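Newsletter > Around the Building > Tidy Desk Corner

One box, and a lot less hunting for chargers

If you've walked through the Filtham side of the office since the clear-out started, you'll have noticed how much desk we suddenly have. Real desk! Surface you can put a notebook on! We hauled out 70 dead pens, more sticky notes than anyone should own, and a drawer of cables for phones that stopped being sold years ago, and I have been in a good mood ever since.

The part I want to tell you about is the box. Every shared table at Clerngate now gets one see-through plastic box, smoky gray, rounded corners, big enough for a phone to go in with room to spare. It's for the small stuff that wanders: phones during meetings, earbuds, badges, the tape measure (please, the tape measure). You can tell what's in it without rummaging, and it wipes clean with a damp cloth.

I tried baskets first. They were cute and they ate everything. Then I tried the little cardboard trays left over from the Drurkell order, which held up for 2 weeks and then went soft at the corners. The clear ones are so much better. You glance over, there's your phone, off you go.

A few things we've worked out so far:

Keep it toward the back of the table, so your elbows have the front.

Put the phone in last, on top of whatever else is there. Keys and phones don't share well, so keys go on the hooks by the door.

Empty it at the end of the day. Anything still in there the next morning goes to the Sleiman room shelf, and yes, that includes the really nice earbuds that have been up there since August.

Labels are up to you. I like a plain white one on the front, but the folks upstairs want to write on theirs with a paint marker and I can't wait to see how that goes.

We ordered 30 boxes to start with and I still have a stack under my desk, so come and get one for your table. If you'd like a second for the craft supplies, ask me after the 14th February swap table, when I'll know how many are left. Bring whatever you've cleared out to the swap, too. Last time I went home with a perfectly good stapler and a fern!

Same gray box on the white tabletop, three times over:
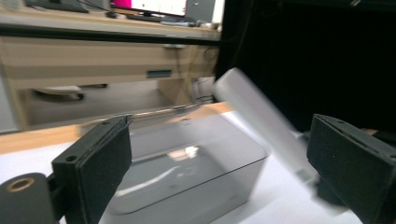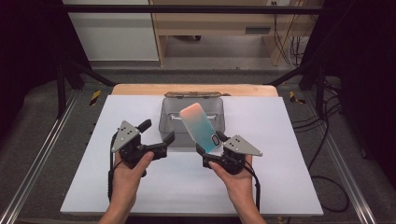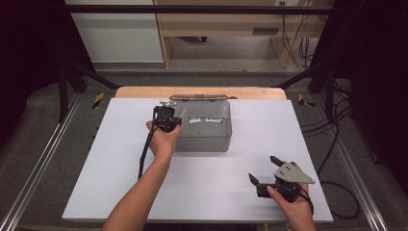 One reader wrote in to say that their table has been using a box like this for a month and the only trouble is that it fills up with receipts, so they've added an envelope for those and now the phones fit again. They also asked if the lids could stay open during the day, as it saves a hand when you're carrying coffee. Fine by me.

Contact the newsletter desk | © Clerngate | Back to top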